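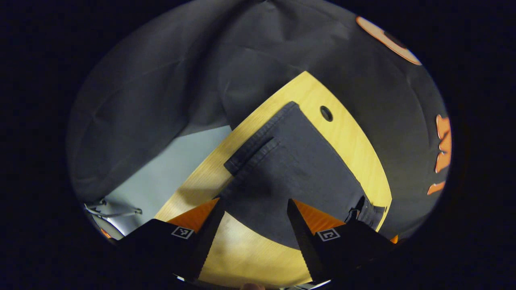 I own an unreasonable amount of dark gray clothing, and most of it spends its life in a pile waiting for me to decide it's worth folding. Last October I gave myself a rule: 30 minutes of folding, then I'm allowed to stop. The first night I got through 4 things and reorganized a drawer of batteries.

Tops I can handle. Anything with a waistband is where it goes wrong. You line up the seams, you smooth it down, you fold it over, and the thick edge refuses to lie flat next to the thin part. The result leans. I've watched videos of people turning pants into little bricks that stand up by themselves — mine stand for a second or two and then faint.

What has helped is folding on a table. For years I used the bed, which is soft and also a bed, and I'd wake up around 30 minutes later under the laundry. A hard top lets you press the creases out with your palm. I still get a lump at one corner, and I've decided that the lump goes at the bottom of the stack.

My drawer now has two rows, both gray. I still can't tell which pair has the broken zipper until I'm wearing it. I should put a safety pin on it, but the safety pins were in the battery drawer.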